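November, workshop notebook, late afternoon

Chathurika Sultana came by with the new music for the Drirkby piece and we played it through twice with the kettle on, which is my favorite way to hear anything for the first time. She wants the dancers on the turning platform for the whole second half now, all 5 minutes of it, and I said yes before I'd really thought about it (I always do with her!).
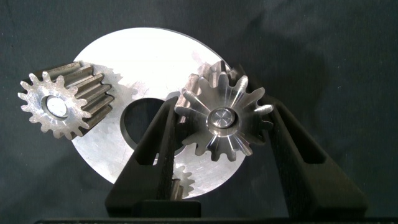
Notes: Stage and Rehearsal

Ran the opening with the Amegashie dancers. The lifts look lovely, but the traveling steps drift left as soon as the platform picks up, so I've asked everyone to spot on the lamp over the side door and we'll see how that feels tomorrow. Chathurika thinks the slow walk should start 10 counts later, after the cello comes in. I'm coming around to it, though I'd miss the silence.

Rokora called back about the tour. The Jornutard hall seats roughly 2000, twice what we've ever played to, and I keep wondering whether the small hand gestures in the duet will read from the back. Maybe bigger sleeves? Ask wardrobe before they cut anything. 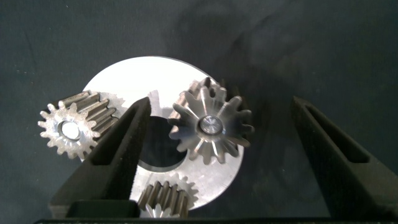

Plate and three gears on the dark cloth

Still to do: send her the marked score, and find my good pencil.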